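Search this site
Search

The Numbered Desks of Jusell

The Jusell building has three floors of desks for rent, and since February every desk has carried a number. There are 258 of them. Before that, people found their places by habit, and new renters wandered the second floor with a laptop under one arm until somebody waved them to a seat.

Lucie Melnyk was hired to sort it out. She had fitted out the reading rooms at Osska two years earlier and came in with a short list: a number people could read from the aisle, something to mark where the mouse goes, and a plant or two that could survive a long weekend.

"People push everything to the front edge and then complain there's no room," Melnyk says. "If the back of the desk has a job, they leave it alone."

The mats took the longest to settle. She tried square ones first, in gray, and they vanished against the desktops. The round ones stayed. Renters seem to understand a circle as a place to put something down, and at closing time most of the mice are back where they started.

Succulents were Eustaquio Cárdenas's idea. He runs the front desk and had kept a few on his own counter for years. Watering takes him nearly 20 minutes a floor, every other week. He lost a tray of them in the first month - too much water, he says - and has been stingy with the can ever since.

At desk 7, three of his plants stand along the back in plain white pots, a broad-leaved one in front of the purple number sign and a spiky one off on its own. The mouse is black and the round mat is lavender.

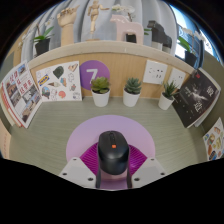

What It Cost

Melnyk's budget for the first floor was $618, not counting the desks, which were already there. The signs came from Alvarado, a print shop four blocks away. The upper floors were done later with what was left over from the paint money.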